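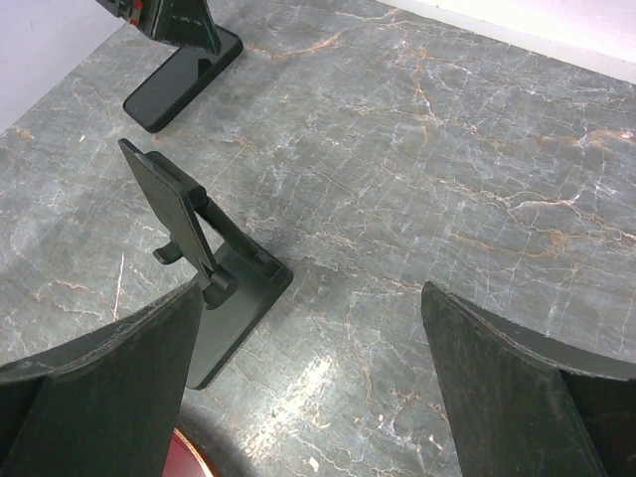 **Re: Sealer on gray marble, is yearly really needed?**

**stustow_k:** Counter is gray marble with white cracking and rust-orange veins. Installer says reseal every year. Water test: 30 minutes under a wet paper towel, no darkening. Do I still reseal in November?

**hinrichs60:** No. If it doesn't darken, the pores are still closed. More sealer on top just dries as haze and then you're polishing it off with a 3000 grit pad.

**Leandro Echeverría:** Disagree in part. Test more than one spot. The field stone can be tight while the veins drink. I run mine along the rust veins next to the faucet, 60 minutes. Also check whether the white lines are calcite fill or open fissures. Drag a fingernail across. If it catches, sealer won't help, that's a resin job.

**stustow_k:** Nail catches in two places, both left of the sink.

**hinrichs60:** Catching doesn't mean open. Calcite wears at a different rate than the body, so you get a small step. Put a drop of mineral spirits on it and watch the edge.

**Leandro Echeverría:** Fine for a look, but spirits flash off too fast to tell you much. Use water and a loupe.

**conport_tile:** Does anyone know if the rust color is iron in the stone or staining from below? Ours got darker after the Jorkirance remodel and the fabricator wanted 200 to "draw it out" with a poultice.

**Leandro Echeverría:** If it follows the vein, it's most likely iron oxide in the stone. Leave it alone. Acid rust removers will etch marble.

**hinrichs60:** Agree on that one. Skip anything with bleach too — it can push the iron further.

**Kathleen Ó Súilleabháin:** Moving the poultice question to its own thread. Please keep this one to sealer intervals.

**stustow_k:** Retested on a vein, 60 minutes. Slight dark ring, gone by 4 pm. One coat, then?

**hinrichs60:** One thin coat on that section. Wipe it before it gets tacky.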